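Distractor Objects and Grasp-Point Prediction for a Two-Arm Robot in Simulation
Course project report, final version, May

1. Aim

The project asked whether a grasp-point predictor trained in cluttered rooms with random surface textures holds up better on unseen rooms than one trained in plain rooms. All work was done in simulation. No physical robot was used at any stage, and nothing in this report should be read as a claim about hardware.

2. Setup

Rooms were generated in Lirarix, the simulator maintained by the Iyer teaching lab. Each room contains furniture, a mobile robot with two arms, and a set of small objects drawn at random from the shared asset library. Objects are dropped from a small height and allowed to settle before an episode begins. The library mixes scales freely, and no attempt was made to match objects to the room they appear in.

Wall, floor and tabletop textures are sampled independently. In the plain condition all surfaces are set to one flat gray and the only object present is the target. In the cluttered condition textures are unrestricted and other objects are allowed to touch or partly cover the target.

Each condition has 1000 training rooms. A further 100 cluttered rooms, built from textures that appear in neither training set, were held back for testing.

3. Model

The predictor, Milen, takes a color image from the wrist and one from the head and returns a single pixel in the wrist image together with an approach angle. Ulla is the baseline from last year's course. It uses the wrist image only and was retrained on our data with its settings unchanged. Gilberto Sotelo wrote the data loader for both.

A prediction counts as correct when the returned pixel lies on the target and the approach angle is free of collision for the gripper fingers. The check is run by the simulator against the true geometry. Closing the gripper and lifting were outside the scope of the project.

4. Results

Milen trained on cluttered rooms was the best of the four combinations on the held-out set. Milen trained on plain rooms came second, and the two versions of Ulla were close enough that we do not rank them. The benefit of cluttered training was largest where another object lay across the target, and small where the target stood clear.

Two failure types account for most of the errors:

Thin parts. Chains, cords and handles attract the predicted point even when the target is something else.
Shadow borders. Shadows are rendered at low resolution, and the predictor sometimes treats the border of a shadow as the border of an object. Raising the shadow resolution would have meant rendering both training sets again — there was no time for this.

In 2 of the test rooms the target settled outside the view of both cameras. These were left in the set and counted as errors for every model.

5. Sample renders
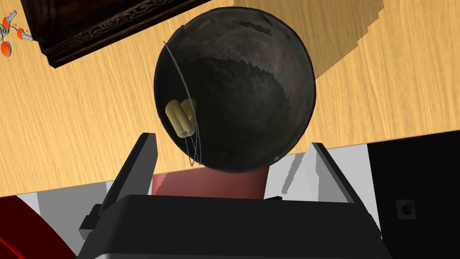
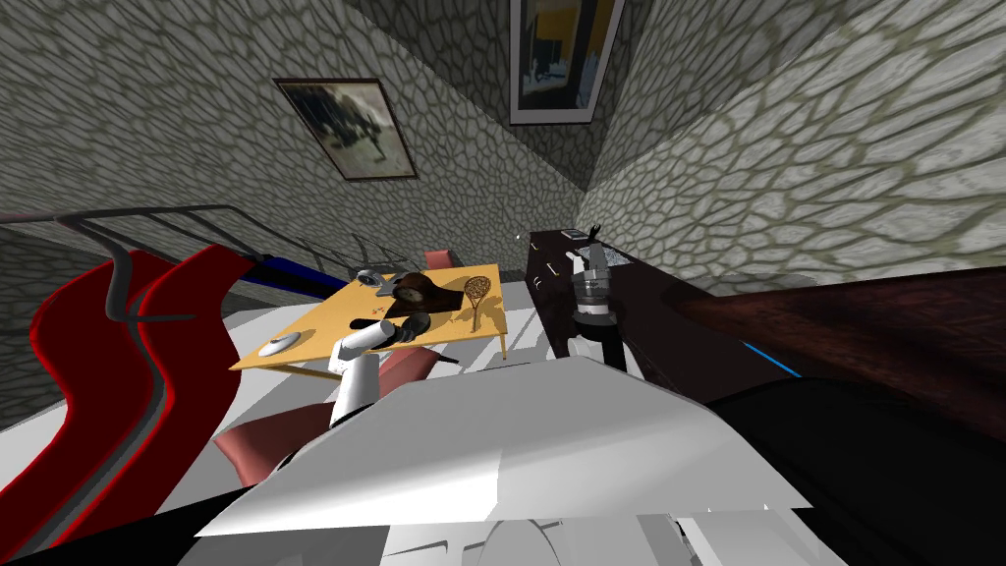 Thenmozhi Pai

Both failure types have their conditions present in the first render: a bead chain draped over a dark sphere, and stepped shadow edges on the sphere and on the wood grain. The second gives the wider room, with the same cobblestone texture on all three visible walls. A single wall texture per room is a limit of the current generator.

6. Remaining work

The texture sampler should choose each wall separately. The wrist image should also be tested with the gripper masked out. At present we cannot say how much the predictor relies on the position of the fingers, and Ekua Sowah's review of the draft raised the same point.

The correctness check ignores contact with neighboring objects after the approach. A stricter check would lower all scores and might change the order of the first two models.

Code, room seeds and trained weights are in the course repository under the project name. Questions about the simulator build should go to Raghavendra Poduval at the Iyer lab.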